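I have lived in Irnell for most of my grown-up life, and every July the same argument comes back to our street: should we all paint our houses in colors the town has approved? The new guidelines would leave us with 2 choices, a gray and a slightly warmer gray, and I would like to say, as kindly as I can, that I think this is a sad idea.

My neighbor Sigita Kuusk painted her door a loud yellow the spring she moved here from Nikholm, and I'll admit I grumbled (I grumble at most things before lunch). Now I give people directions by it. I spent a week in Guimarães once and came home remembering doors and shutters better than the museums – and I did like the museums!
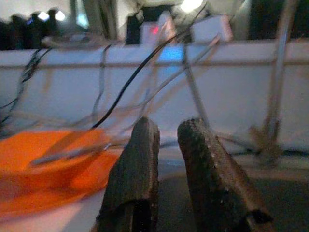 A town gets its color from people who are allowed to be a bit careless with it, and I worry we're forgetting that. Over in Justham they went all gray, and it's a perfectly tidy place where I get lost every time. Put a bright orange next to a dull charcoal brown and your eye goes to the orange, even when it's nothing but a blur. I'd like a few more blurs like that on my walk to the post office, please, and I plan to say so at the next meeting.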